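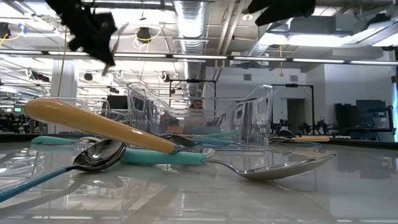
Reference > Household > Tableware > Spoon (eating utensil)

Articles Topics A-Z Recent edits Talk Log in

Spoon (eating utensil)

A spoon is a hand tool for moving food, mostly soft or liquid, from a dish to the mouth or from one dish to another. Two parts: the bowl and the handle. The stretch where they meet is called the neck, and is where cheap spoons bend. Used for eating, serving, stirring, measuring. Covers eating spoons here; for ladles and measuring spoons see separate articles.

Name

English "spoon" goes back to an Old English word for a chip or splinter of wood. Latin cochlear is related to a word for snail shell. Many languages have separate words for the eating spoon and the big serving spoon, English mostly just adds a word in front (soup, table, tea, dessert).

History

Shells, horn, bone and wood came first. Wood rots, so the early record is patchy. Egyptian spoons of ivory, slate and wood survive, many with carved handles, and some of these were for cosmetics and not food. Roman spoons in bronze and silver came in two main kinds, a larger one with an oval bowl and a small one with a pointed handle, the point probably for getting at shellfish and eggs.

In medieval Europe most people ate with wood or horn. Silver was for the wealthy. Travelers often carried their own spoon. Bowls were fig-shaped, narrow at the handle end, and stems were short and often six-sided with a small ornament at the tip (the knop). Apostle spoons, with a figure of a saint as the knop, were given at baptisms.

Late 1600s: stem flattens, end widens, bowl turns into an egg shape. Strengthening rib behind the bowl, the "rat tail," shows up in this period and later shrinks to a small drop. Tea and coffee drinking brought in the teaspoon. By the 1800s a formal table could have a separate spoon for nearly every course, and plating put silver-looking sets within reach of ordinary housholds. Stainless steel took over in the 1900s.
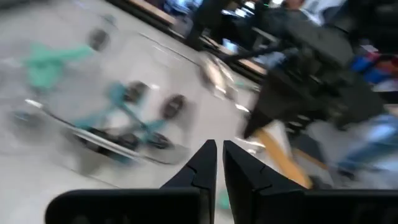
Manufacture

Most steel spoons start as a flat blank punched from sheet. The blank is rolled thinner at the bowl end, trimmed, then pressed between dies that form bowl and handle pattern together. Edges ground, then polishing, which takes up a lot of the labor. Silver spoons were hammered from a bar by hand before presses. Wooden spoons are carved from green wood or turned and cut by machine; birch, beech and maple are common since they don't flavor food. Plastic ones are molded.

Bowl shape

Round bowl: cream soups, sipped from the side. Oval: general use. Pointed or toothed tip for grapefruit. Flat-bottomed porcelain spoons with a deep bowl and short thick handle are standard for soup across much of East Asia. A deep bowl holds more but is harder to clear with the lips, so spoons for infants are shallow.

Handles

Length and thickness vary with use. Iced tea spoons are long. Thick handles need less grip strength and are sold for people with arthritis or a weak grasp; foam tubing pushed over an ordinary handle does much the same job. Weighted handles are preferred by some users with tremor, not by all. Some have a bendable neck so the bowl can be turned toward the mouth.

Collections

The Iltitz museum of domestic metalwork holds 3,085 spoons, 2,527 of them catalogued. The core came from the collector Auður Lauritsen, who bought mainly horn and pewter. 241 pieces are from the closed Asten works, including unfinished blanks. Hậu Khương's handlist of the Asten group is still the usual reference, though it leaves out the souvenir spoons. Open daily in August, otherwise by apointment.

Customs

A spoon laid in the saucer, not left standing in the cup, is the usual rule in Western table manners. Carved wooden love spoons were courtship gifts in Wales. Spoons played as percussion, 2 held back to back in one hand, turn up in folk music in many countries.

See also

Ladle; Spork; Chopsticks; Flatware patterns; Pewter

Contact | Copyright and reuse | Back to top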